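Setness House, short-let changeover
Bedroom and laundry safety check, December 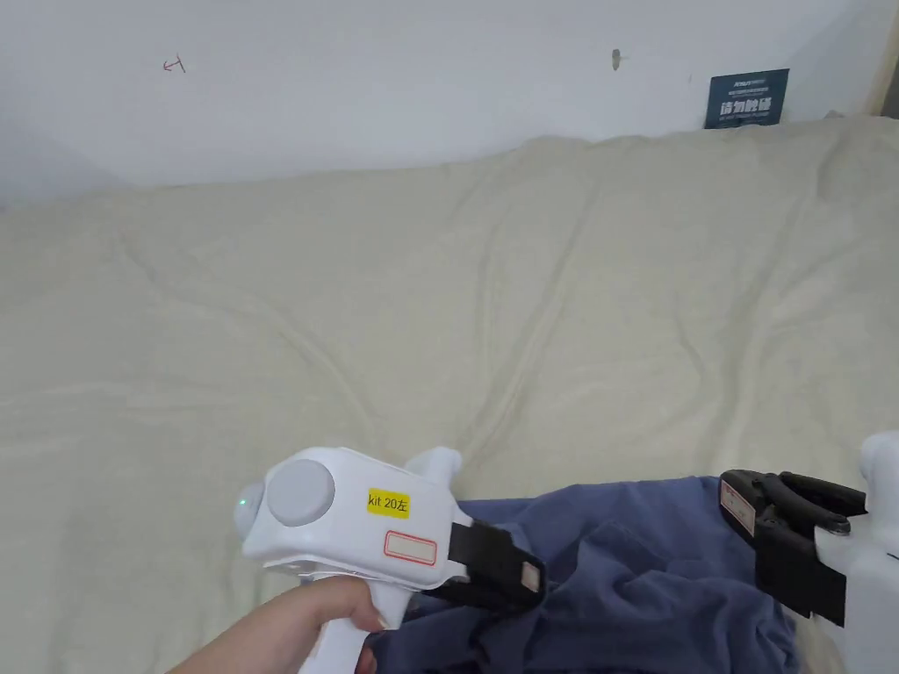 Bedroom 2. Dark blue garment on the beige duvet, item 4 below.

Done in a hurry between guests so comments are short. OK = fine, ACT = needs doing, N/A = not there. Anything marked ACT goes on the Brophy sheet same day please, not on a sticky note on the fridge.

BEDROOM 2

1. Route from door to bed clear
OK. Rug flat. Last time the corner was up, has been taped and tape is holding.

2. Window opens and restrictor works
OK. Bit stiff. Drop of oil next visit.

3. Bed frame and slats
OK. All slats in. Checked with duvet lifted at foot end only, full strip-down is on the spring list.

4. Clothing or bedding left on bed
ACT. One garment, dark blue, in a crumple on top of the duvet. Go through pockets BEFORE it goes anywhere near the machine (lighter in a pair of trousers in flat 13, remember). Then fold, bag, label with room number. Lost property shelf, not the linen cupboard. Dark things stay off the pale bedding, we have lost one cover to dye already.

5. Duvet condition
OK from the top. Turn over and look at underside and seams when it comes off. Care label to be readable, if not it gets pulled.

6. Bedside lamp, flex and plug
ACT. Flex trapped behind the bed leg. Moved it, no damage seen, but the lamp wants to live on the other side. Bulb is under the max on the shade.

7. Heater clear of fabric, 50 cm all round
ACT. Curtain hem too near. Tie-back missing, one in the spares drawer I think.

8. Smoke alarm
OK. Tested, loud. Battery date written on the casing.

9. Blind cord cleat
OK. Both screws tight.

LAUNDRY CUPBOARD

10. Lint filter on dryer
ACT. Half full. Cleared it. Has to be done every load, it's on the door in big letters.

11. Dryer vent hose
OK. No kinks. Siltura hose, fitted in the summer, clip still tight.

12. Nothing stored on top of machines
ACT. 2 spare pillows on the dryer. Moved to top shelf.

13. Detergent and stain remover up high, lids on
OK. Pluken bottle nearly empty, reorder. Keep it in its own bottle, no decanting.

14. Sockets and extension leads
OK. No extension in use. Machines each on there own socket.

15. Floor dry, no leaks
OK. Old stain by the washer, same size as last time.

16. Linen weight on shelves
OK but getting silly. Heavy stuff (duvets, blankets) to the bottom. Towels can go up.

GENERAL COMMENTS

Folding. Do it on the bed if there's room, not kneeling on the floor. Two people for the king size duvets.

Cleaning log for this room not signed since the last changeover. Sign it even if you only did the bins.

Excess on the contents cover is 4,000 so a scorched carpet is our bill, hence me going on about the curtain and the lamp.

Outstanding after this visit: items 4, 6 and 7. Items 10 and 12 sorted while I was their.

Recheck before 3 pm check-in. Tie-back first.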